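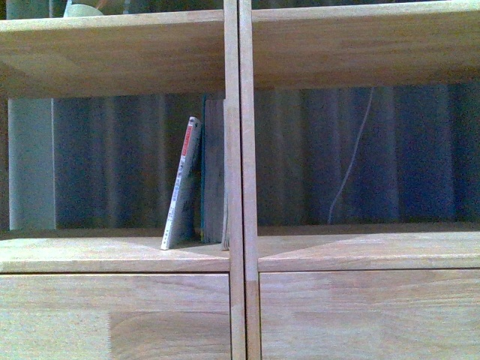
Bresthorpe Reading Room Team

Notes for the shelf talk, September 20, 2021. Speak slowly, you rush the beginning.

Hi everybody, thanks for coming in. I've got 20 minutes and I want to leave 4 at the end for questions, so wave at me if I start going on about wood (I will start going on about wood).

So this is about the pale shelves, the ones we've all been piling things on since August. I love them. I love the finger joints, I love that the uprights are doubled where two of them stand side by side, with that skinny dark gap in between. A few of you asked me if the gap means we put it together wrong. Nope! Leave it alone, please don't fill it with anything.

What I really want to talk about is how books sit. Look at the slim paperback on the left side, near the divider. It's leaning, top over to the right. We all do this, me included. You take a book out, you mean to come back and close the space up, the phone rings. A thin paperback that leans for a whole winter gets a curve in it, and then it never stands nicely again.

So, my rule for the deep cubbies: thin books go between two thicker ones, snug but not tight. You should be able to pull one out with two fingers. If there aren't enough books to hold each other up, lay the thin ones flat. I know flat looks messy to some of you. I've made my peace with it.

(Pause here. Somebody always wants to argue about flat.)

The other thing with deep cubbies is that they're dark at the back. Bring the spines forward to the front of the shelf so people can read them. At Mistodia they lined everything up an inch from the edge and I've copied that ever since.

OK, next slide.

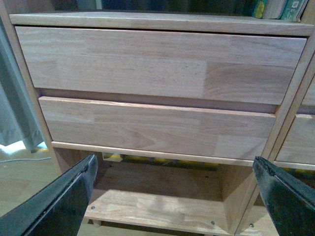
Bresthorpe Reading Room Team: Furniture and Shelving

Drawers! No handles on these, and I get more questions about that than about anything else. Use both hands, one toward each end, and pull evenly. Same when you close it. The lower one on the slide is sitting a little forward of the one over it, and that's the thing I'd like us all to check on the way out. Just a push.

Look at the fronts while I've got them up, though. Cream, tan, that dark streaky grain in the middle of the lower one. It's all rubberwood strips glued together, so no two fronts match, and I think that's lovely.

Books on top: fine, upright, in a row, like the green and yellow ones up in the corner. Please keep the row short. Past 17 books I'd start a second one somewhere else.

Last bit is the sun. It lands right on the bottom board of the open part, so keep anything with a colored cover out of that patch.

Questions. Then hand out the Flastero cloths, one each.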